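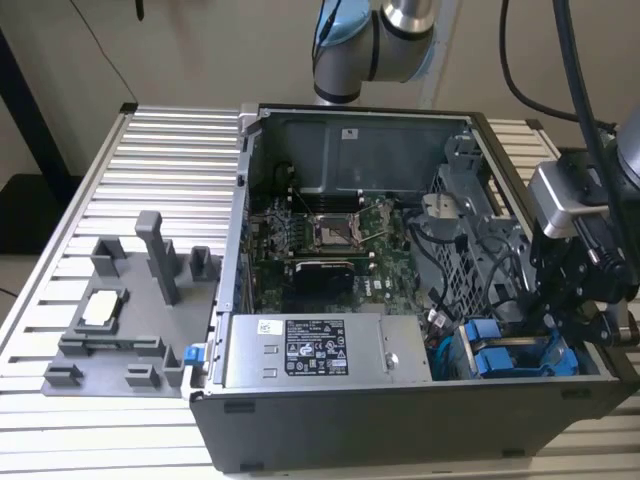 Workspace view: open Dell desktop on the slotted table, gripper at the right, CPU resting in the fixture plate at the left.

Lurkon gripper comparison, CPU handling

Recordings from a comparison of two parallel grippers, the Postma and the Piradier, on the same arm and controller. The task is to move a CPU between the fixture plate and the motherboard socket.

Contents
200 episodes: 104 with the Postma, 96 with the Piradier. Each has fixed camera video, wrist camera video, joint states and gripper width.

Labels
success, dropped, misaligned, aborted. Labels were set by hand – check the notes column before filtering on misaligned.

Known issues
Wrist video is missing from episode 103. Episode 85 starts late.

Maintainer: Sem Verbeke, Plenus
Last updated: Sep 5, 2025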